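Part 2: Setting Up Your Porkix Garment Steamer

I wrote this section after steaming my way through a whole closet in October, so these are the steps I really use (and a couple I wish I'd used sooner!).

1. Fill the tank with cold tap water up to the 2-cup line. Don't go over it, or it spits.

2. Push the tank in until it clicks, then stand the steamer upright somewhere flat and plug it in. Please don't use an extension cord, even a good one.

3. While it warms up, get your clothes out. I like to spread things on the bed first and pick the easy ones, like T-shirts, to practice on.
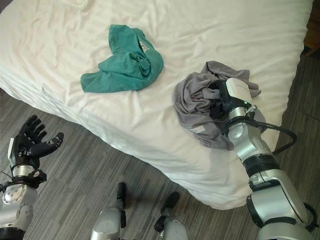
T-shirt waiting its turn on the bed.

4. Wait for the green light. Mine takes 77 seconds, and yes, I timed it. If you squeeze the trigger early you'll get drips on your collar.

CAUTION: Steam comes out at 220 degrees Fahrenheit. Keep your free hand off to the side, and never steam anything while somebody's wearing it. (Looking at you, Trinidad.)

5. Pull the fabric gently from the hem and work from the top down, nice and slow. Cotton likes the nozzle close, but silk wants a bit of breathing room.

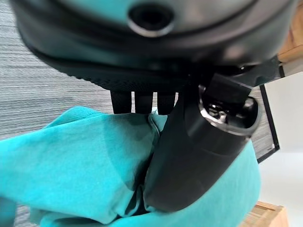 6. Hang each piece for a few minutes before you put it away. Damp clothes wrinkle again the second you fold them!

NOTE: Hard water? Use distilled. My friend Wai-kit Mak skipped this and got white flecks all over a navy suit.

When you're finished, unplug the steamer and let it cool all the way down before you touch the tank.

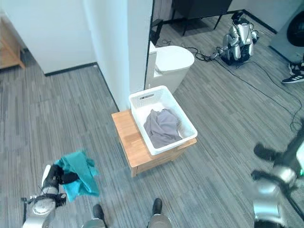

Then empty out whatever water is left, wipe the nozzle with a soft cloth, and leave the cap off overnight so the inside can dry. Descaling is in Part 3, and you won't need it until you've run 200 tanks or so the counter on the handle says.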